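Stories > Short fiction > The Rivadeneyra Forecast

Last updated: September

Flor Benavides read the growth figure twice and put the page down. Rivadeneyra's output would rise all year, the bank said, and prices would behave.

"They said that last spring," she told Satish. "Then bread went up 20 per cent." 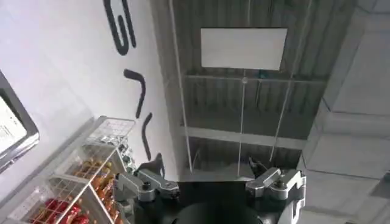 "It's a new model," said Satish. "It has 128 inputs."

"Is bread one of them?"

He looked - she gave him credit for looking - and turned to the back.

"Freight," he said. "Freight's in."

Flor picked up her pencil and wrote "doubtful" beside the figure.

More stories
The Beltesov Bond
Ten Per Cent of Sisis
Mr Sandberg's Rate Cut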